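「見積書は、裏から読む」 二本腕ロボットの予算を組んだ設備計画担当者に聞く

取材の朝は、まずお茶の話から始まりました。応接室に通していただいたものの、急須のふたがどうしても見つからず、結局マグカップで番茶をいただくことになって、「すみませんね、設備の予算は取れても急須の予算がなくて」と笑っておられたのが、今回お話をうかがったPresholmの設備計画担当の方です。ご本人の希望でお名前は控えますが、詰め合わせ商品の袋詰めや箱入れを請け負うこの会社で、長いこと機械の購入と更新を受け持ってこられました。包装機、コンベア、計量器、冬になると機嫌の悪くなるコンプレッサーまで、予算書に名前が載るものはだいたいこの方の机を通ります。

そのPresholmが、二本腕のロボットで袋ものを扱う作業の準備を始めたと聞いて、これはぜひ、技術の話よりもお財布の話をうかがいたいと思いました。ロボットの記事は世の中にたくさんありますが、どうやって社内でお金を通したのか、何を買って何を買わなかったのかという話は、あまり表に出てきません。読者の方からも「うちでも検討したいが、稟議書に何を書けばよいのかわからない」というお便りをいただいていて、ずっと気になっていたのです。

最初の見積もりは、机の引き出しに戻した

検討のきっかけは、詰め合わせの仕事の増え方だったそうです。季節の商品は中身が毎回違いますし、袋の大きさも、つるつるした手ざわりも違います。専用機を入れるには種類が多すぎ、人手だけで回すには繁忙期の山が高すぎる。そういう、どっちつかずの仕事でした。

「ずっと手でやってきた仕事なんです。うちの人たちは本当に上手ですからね、見ていると簡単そうに見えるんですよ。袋をひょいとつまんで、箱の中でちょっと傾けて、隣のを少し押して、はい次、と。ところがそれを機械にやらせようと思って書き出してみると、動作の説明だけで紙が何枚にもなってしまって。ああ、これは普通の自動機の買い方をしてはいけないな、と最初に思いました」

とはいえ、はじめに頼んだのは、その「普通の買い方」の見積もりだったといいます。安全柵も搬送も含めた一式で、納期も仕様もきっちり決まった、立派な書類でした。

「いい見積もりでしたよ、本当に。悪口を言うつもりはまったくありません。ただ、読んでいくと、対象の袋を最初に全部決めてください、と書いてある。あとから増える分は別途ご相談、と。うちの場合、あとから増える分が仕事のほとんどなんですね。ですから、ありがとうございましたと申し上げて、引き出しに戻しました。今でも入っています。ときどき出して読むんですけれど、項目の立て方の勉強になるんです」

その次に声をかけたのが、腕を扱うOrnachと、組み上げを引き受けるGeorgievの二社でした。ここからが長かった、と担当の方は番茶をおかわりしながら話してくださいました。

二社に分けて頼むと、すきまができる

腕の本体はOrnach、架台や配線、先端のグリッパーの取り付けはGeorgiev。まとめて一社に頼むより安く見えたそうです。見えた、というところに、少し力が入っていました。

「二枚の見積書を並べて足し算をすると、たしかに安いんです。それで喜んで上に持っていこうとして、念のためもう一度読んだら、二社の間にあるものが、どちらの紙にも載っていない。ケーブルがそうでした。腕から下りてくる線をどう吊って、どこまで引いて、どちらの会社が長さを決めるのか。腕の会社は『組み上げ側でご用意ください』、組み上げの会社は『本体付属と理解しております』。どちらも間違っていないんですよ。ただ、わたしが聞いていなかっただけで」

ケーブルのほかにも、すきまに落ちていたものはいろいろありました。天井の照明を変えるかどうか。作業台の天板は何にするか。床のアンカーを誰が打つか。袋を並べておく台や、入れ先の箱をいくつ替えるか。担当の方はそれを一つずつ拾って、「どちらでもない表」と名づけた一覧にまとめたそうです。見せていただくと、A4の紙にびっしりと、消しゴムで直した跡のある表でした。

「この表を作ってから、わたしは見積書を裏から読むようになりました。表紙の合計金額から読むと、もう気持ちが決まってしまうんですね。安いな、とか、高いな、とか。そうすると中身がちゃんと頭に入らない。ですから最後のページの、小さい字の『別途』『除外』『お客様にてご準備』から先に読むんです。そこを全部書き写して、値段をつけてみて、それからやっと表紙を見ます。時間はかかりますよ。でも、あとで上司に怒られるのに比べたら、ずいぶん楽しい時間です」

最終的な申請額は1,198万円になりました。端数が残っているのは、わざとだそうです。

「きりのいい数字に丸めたほうがいい、と言ってくださる方もいたんです。でも、丸めるとね、聞かれるんですよ、これは余裕を見ているんですか、と。1,198と書いてあると、あまり聞かれません。内訳を見せてください、とは言われますけれど、内訳ならいくらでもお見せできますから。表に全部書いてありますし、何でしたら消しゴムの跡までお見せできます」

何を削り、何を削らなかったか

読者の方がいちばん知りたいのは、きっとこのあたりだと思います。申請の途中では当然、もう少し下げられないかという話になりました。どこの会社でもある、あの場面です。

まず削ったのは、見た目に関わるところでした。きれいな外装のカバー、専用の操作卓、来客用の大きな表示盤。カタログで見るとどれも欲しくなるのですが、準備の段階では使いみちがありません。操作卓はもともとある机とモニターで足りるので、机ごと近くへ寄せることにしました。

「表示盤は、正直に言うと欲しかったんです。お客さまが見学にいらしたときに、格好がいいでしょう。でも現場の人に聞いたら、まぶしいからいらない、と一言で終わってしまって。それで、あっさり諦めがつきました。こういうときは現場に聞くのがいちばん早いですね」

反対に、最後まで譲らなかったのが予備品でした。申請のうち200万円は、先端のグリッパーの交換部品と、腕側の予備の部品、それに修理に出している間のつなぎのために充ててあります。ここを削れば見た目の金額はずいぶん下がるので、会議でも真っ先に指摘されたといいます。

「二本あるんだから、片方が壊れてももう片方で動くでしょう、とおっしゃるんです。なるほどと思うでしょう? わたしも一瞬そう思いました。でも、二本で一つの仕事をしているんですね。袋を片方で押さえて、もう片方で動かす、という使い方をしますから、片方が止まったら仕事としては止まるんです。包丁とまな板みたいなもので、包丁だけあっても、ねえ。そうご説明したら、お料理をなさる役員の方がいちばん先にうなずいてくださいました」

グリッパーの先は消耗品として考える、というのも、この方が強くおっしゃっていたことです。フィルムの袋は滑りますし、シールの耳のところは思いのほか硬くて、つまむ面がだんだん傷んでいきます。包装機のヒーターや刃と同じように、減るものとして年の予算に入れておく。初期費用にだけ入れて翌年の欄が空白になっている計画書を、これまでに何度も見てきたそうです。

「翌年の欄が空白の計画は、翌年のわたしが困るんです。去年のわたしは何をしていたんだ、と腹が立ってね。ですから、来年の自分に手紙を書くようなつもりで書いています。ここで部品が減っているはずですよ、問い合わせ先はここですよ、と。大げさなようですけれど、書いておくと本当に助かりますよ」

人の時間を、いくらと書くか

もう一つ悩んだのが、人の手間の見積もりでした。機械は届いた日から働いてくれるわけではありません。台の上に袋を並べて、動かして、また並べ直して、動きの記録をためていく時期が必要になります。その間、現場に詳しい人が何人か、もとの仕事を離れてロボットのそばにつくことになるわけです。

この準備の期間を、担当の方は4か月と置きました。腕の会社からは、もっと短くても始められますという話もあったそうですが、繁忙期をまたがない並びで考えると、そこに落ち着いたのだといいます。

「機械の値段は、聞けば教えてもらえるんです。人の時間の値段は、聞いても誰も教えてくれない。自分で書くしかないんですね。それで、つい小さく書いてしまうんですよ。社内の人だからタダみたいな気がして。でもタダじゃありませんよね、その人が抜けた分、ほかの誰かが残業しているんですから。最初の下書きではわたしも少なく書いていました。書き直したのは、現場の班長さんに下書きを見せたら、黙ってずっと見ていて、何もおっしゃらなかったからです。あの沈黙は効きましたねえ」

費用の付け方については、経理の方とも何度も話したそうです。Presholmでは、この設備を5年使う前提で計画を組みました。もっと長く見れば一年あたりの負担は軽くなりますし、会議でも通りやすくなります。けれども、腕そのものがそれだけ持ったとしても、制御のほうや先端の考え方が先に古くなるかもしれない。そこを甘く見たくなかったのだとか。

「包装機はね、うちには本当に古いのがあるんです。わたしが入社したときからいる機械が、今も元気に動いています。ですから役員の方々も、機械というのは長く使うものだと思っていらっしゃる。それはとてもいい社風だと思うんです。ただ、同じ物差しを当てると計算が合わなくなる機械もある、ということは、今回きちんと書きました。包装機の先輩に失礼のないように、言葉にはずいぶん気を使いましたけれど」

リースも比べたそうです。月々の額だけを見れば魅力があったものの、先端部品を自分たちで替えたり、台の高さを変えたりするたびに確認が要る契約だったので、見送りました。道具として毎日いじるものですから、気がねなくいじれることにもお金を払ったのだ、という説明に、聞いているこちらも大きくうなずいてしまいました。

置き場所のお金

お話が一段落したところで、作業の場所を見せていただくことになりました。Plemenbergと呼ばれている棟の一角です。廊下を歩きながらも担当の方のお話は止まらず、床の段差を指さしては「ここを直すお金は別の年に回したんです」、電源盤の前を通っては「こちらは今年に入れました」と、まるで予算書の中を案内していただいているようでした。

置き場所を選ぶとき、はじめは専用の部屋を仕切る案もあったのだそうです。けれども、仕切りを立てれば空調も照明も別に要ります。話し合いを重ねて、ほかの仕事と同じフロアに置くことにしました。

「専用の部屋を作るとね、人が来なくなるんですよ。用がないと入りづらいでしょう。同じフロアにあれば、通りがかりに覗いて、その袋はそっちから持ったほうがいいよ、なんて言ってくれる人がいる。そういう一言は、お金を出してもなかなか買えません。もちろん、動いているときに入っていい範囲は決めてあって、そこはきちんと守ってもらっています」

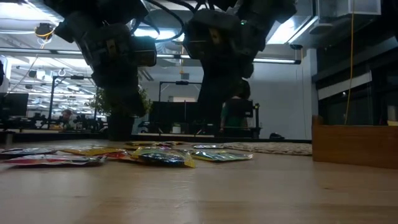 袋ものを広げた作業台と、上から下りる二本の黒いアーム

台の天板が木なのは、見ていて少し意外でした。奥に敷かれた編み目のマットも、右手の茶色い木の箱も、どこかのお宅の食卓にありそうな風合いで、黒い腕との取り合わせがなんだかほほえましいのです。天板についてうかがうと、待ってましたとばかりに話してくださいました。

「天板は、ステンレスにするかどうかで本当に揉めたんです。製品を流すならもちろんステンレスですよ、洗えますからね。でも今は準備の段階で、置くものも箱も高さもどんどん変わるでしょう。木ならねじが打てるし、傷んだらそこだけ取り替えられる。『どちらでもない表』の中で、いちばん安く済んだのがこの行です。浮いた分は、そのまま先端部品のほうへ回しました」

卓上の袋は、赤や金色や緑とにぎやかで、つやつやと照明を返しています。カタログの写真では、こういう光り方まではなかなかわかりません。担当の方によると、照明も予算の中で行ったり来たりした項目だったそうです。

「光る袋は、機械の目には難しいと聞いていましてね。それなら全部を柔らかい光に替えましょう、という見積もりをいただいたんですけれど、よく考えたら、本番のラインの照明はそんなに立派じゃないんです。準備のときだけいい光の下で覚えさせて、本番で薄暗いところに連れていったら、それはかわいそうでしょう。ですからフロアの照明はそのままにして、替える場合のお金だけ、欄を残しておきました。使わずに済めば返します。返すと経理の方に喜ばれるんですよ、これが。次の年の相談がしやすくなります」

この「欄だけ残す」というやり方は、ほかにもいくつか使われていました。箱の種類を増やす場合、台をもう一つ並べる場合、腕の会社に来てもらって調整をお願いする場合。どれも、起きるかどうかわからないけれども、起きたときに慌てて稟議を起こすと時期を逃してしまうものです。金額と一緒に「誰がどうなったら使うか」を一行書いておくのがこつだそうで、その一行がないと、ただの余裕に見えて真っ先に削られてしまうのだとか。

相見積もりの、ちょっとした作法

応接室に戻って、これから検討を始める方への助言をお願いしました。すると担当の方は、しばらくマグカップを両手で包んで考え込んでから、まず業者さんとの付き合い方の話をしてくださいました。

「袋を持っていくことですね。実物を。わたしはOrnachさんにもGeorgievさんにも、同じ中身の箱を作って送りました。写真でも仕様書でもなくて、潰れかけのも、空気でぱんぱんに膨らんだのも、平たくて机に張りついてしまうのも、うちで本当に困っているものを入れて。いいところばかり見せるとね、いい見積もりしか返ってこないんです。困っているものを見せると、向こうの技術の方が電話をくださる。その電話の中身が、見積書よりずっと役に立ちました」

断った会社にも、どうして断ったかを書いて送っているそうです。それは丁寧すぎませんか、と申し上げると、いえいえ、自分のためなんです、と首を振られました。理由を文章にしてみると、自分たちが何を大事にしたのかがはっきりして、次の稟議書の一段落がそのまま書けてしまうのだとか。これは編集部でもまねをしたいと思いました。

それから、契約書の話も少し。腕の制御に使うソフトウェアの更新がいつまで含まれるのか、止まったときに電話がつながるのは平日だけなのか、といった点は、値引きの交渉よりも先に聞いておくとよいそうです。Presholmは土曜日に動かすことがあるので、土曜の窓口があるかどうかは大きな問題でした。片方の会社にはあって、もう片方にはなかった。そこで、ないほうの会社には、土曜に止まった場合に自分たちでどこまで触ってよいかを書面にしてもらったのだといいます。

「書面といっても、紙一枚ですよ。ここまでは外していい、ここから先は触らないでください、という絵のついた紙です。でもその一枚をもらうのに、値段はかかりませんでした。頼めばくださるんです。頼まないとくださらない。ですから、遠慮しないで頼んでみるのがいいと思います。わたしは若いころ遠慮してばかりで、ずいぶん損をしましたから」

効果の数字はいつごろ出すのですか、とうかがってみました。取材をしていると、つい聞きたくなってしまう質問です。担当の方は少し困ったように笑って、稟議書の最後のページを開いてくださいました。そこには効果の金額の欄があり、その下に、判断する時期と、判断に使う材料と、続けない場合の片づけの費用が並んでいました。片づけの費用まで書いてある申請書というのを、私は初めて見ました。

「やめるときのお金を書くと、やる気がないように思われるんじゃないかと心配していたんです。でも会議では、逆にそこで雰囲気がやわらかくなりましてね。腕は別の作業に回せるか、架台は誰が引き取るか、木の台は食堂で使えるんじゃないか、なんて話まで出て。食堂の台の話は、ちょっと本気の方がいらっしゃるみたいで、先日も寸法を聞かれました。まだ使っているんですから、待ってくださいと言ってあります」

次の予算の締めは十二月だそうで、机の脇にはもう、来年分の「どちらでもない表」の新しい紙が用意されていました。いちばん上の行には、鉛筆で小さく「急須」と書いてありました。

Presholmの取材はここまでです。文中の表は、項目名だけであれば紹介してよいとのお許しをいただきましたので、次回のこの欄で、ケーブル、照明、天板の順に、もう少し細かくお伝えするつもりです。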